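## 3. Abrasion of upholstery fabric in shared housing

Draft submitted 14 May 2022

The third part of the project compares wear on woven upholstery with the rating printed on the supplier's sheet. Two polyester-blend fabrics were tested, one from Borkard and one from Grilwood. Both are sold for contract use, and both were bought as offcuts from the same roll width.

Specimens were cut with a 40 mm die and conditioned overnight in the lab before mounting. Each was rubbed against a wool abradant under constant load, and the machine was stopped at fixed intervals to check for broken yarns. The end point was two broken yarns in the ground weave -- pilling alone did not count. In total 19 specimens gave usable results. One Borkard specimen slipped in its holder and was discarded.

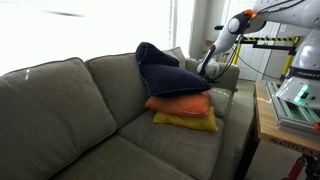
Mass loss was recorded at every stop on the Zadix balance. The readings drifted during the first session, so the balance was re-zeroed before each weighing from then on. Data from the first session are kept in Appendix B but left out of the averages.

Grilwood lost mass at a nearly constant rate. Borkard lost most of its mass early and then leveled off, which fits loose surface fiber coming away first. The log holds 1,582 readings in all, including repeats.

### 3.1 Seam direction

A smaller set was cut at 90 degrees to the warp to see whether direction matters. The difference was smaller than the spread between specimens, and no claim is made from it. Piped edges were not tested. The holder only accepts flat samples, and a curved jig will not be ready until June.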